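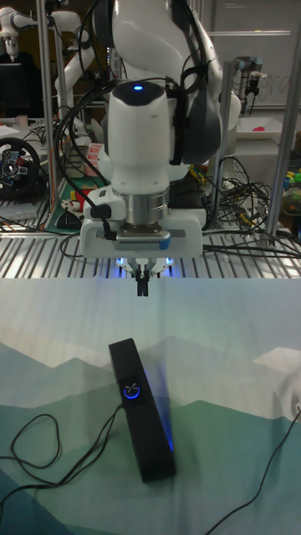 Cloth under a standing router: any reason not to?
Posted in: Home Networking > Hardware placement

slatbench
2019-04-15
I've got a tall black upright unit with a blue illuminated logo on the front. It stands on a table with a printed cloth over it, mountains in grey-green and teal. Slatted metal rack behind. The supply lead goes off to the left and the slack is coiled on the cloth.

Two questions. Does the cloth matter for ventilation if the intake is at the base? And is there any objection to leaving the slack in loops? I'd prefer to keep the cloth, as the tabletop marks easily.

Plillotcombe_Dan
What is it, model-wise? Intake position varies. If the base has a moulded foot with clearance under it, thin cotton makes no difference. If the vents are flush with the bottom edge, the cloth can ride up into them.

slatbench
Rarnard 555. There's a foot, with 6 mm clearance by the calipers. Polyester cloth, hemmed, fairly stiff. It still has the fold creases from the packet.

Plillotcombe_Dan
Then leave it. Iron the creases out so it sits flat. Low setting for polyester, from the back, so you don't glaze the print.

ferrule
I'd disagree with leaving it. Airflow is the lesser problem. A tall narrow case on fabric on a smooth top will slide when the lead gets pulled, and the centre of gravity on those is high. Mine (Posedmont, similar proportions) went over twice before I took the runner off. Bare table, rubber feet, no further trouble.

Derek Ellwood
Sliding is a function of the cloth moving on the table, so fix the cloth. A piece of open-weave rug underlay cut 5 cm smaller than the cloth on each side will hold it. I've had a switch and a modem on that arrangement since November.

ferrule
Underlay adds compressible thickness. The unit will lean if the load isn't even.

Derek Ellwood
By a fraction of a degree. It has a foot.

cat5_and_a_half
On the slack: loose loops are fine for a low-voltage DC lead. Don't wind it tight and don't put a cable tie on it hard enough to pinch the jacket. The usual failure point is the strain relief at the plug, so leave a gentle bend there and let the loops lie further out. Hook-and-loop strap if you want it tidy.

I'd be more concerned with leads that run over the table edge. Anything hanging off the edge gets caught by a sleeve sooner or later. Clip it to the underside or the table leg.

slatbench
The lead does go off the left edge. There's a second, thinner one crossing the front right corner too. Would adhesive clips hold on a lacquered underside?

cat5_and_a_half
Clegg screw-in type if you don't mind pilot holes. Adhesive ones let go in summer. Wipe with isopropyl first if you do go adhesive, test a hidden patch for the lacquer, and give them a day before loading them.

Plillotcombe_Dan
Is the rack earthed or just furniture? If you're putting the unit hard up against metal slats you may lose some 5 GHz signal in that direction.

slatbench
Just furniture. I measured on the far side: 3 dB down compared with the unit on the floor in the open. Acceptable, as only the printer is that way.

ferrule
Still say lose the cloth.

slatbench
Noted. Ordering underlay and the screw-in clips. Cloth stays for now.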